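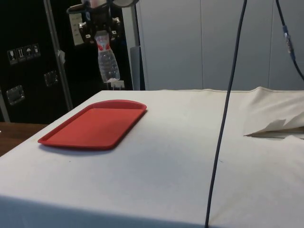 A water bottle in the gripper at the serving cell, with the red tray on the table.

Most shops that run an arm keep a schedule for the arm. Grease, bolts, brakes, all on a sheet. The cables get looked at when something stops. I think that is backward, and I would put cables at the top of the sheet.

Our cell at Skotska picks up drinks and sets them on a tray. In July it lost its gripper signal 6 times. Each time we restarted the controller and it ran again, so we blamed the software. Aravind Achari found the fault with his fingers. A connector had worked itself half a turn loose, and certain wrist positions pulled on it.

The part was cheap. The two weeks we spent reading logs were not.

People tell me a hanging cable is fine if it has enough slack. I disagree. Slack lets the cable swing, and the swing ends up at the joint. Clip it to the arm, leave a loop at the wrist, and mark each threaded connector with a line of paint so a loose one shows from across the room.

We now check ours every 2000 cycles. The check takes four minutes with the arm powered down. One person moves the wrist by hand while the other feels each joint in the cable. We smooth the table cloth at the same stop.

Naidu, who supplied the cell, lists none of this in the manual. It should be on the first page.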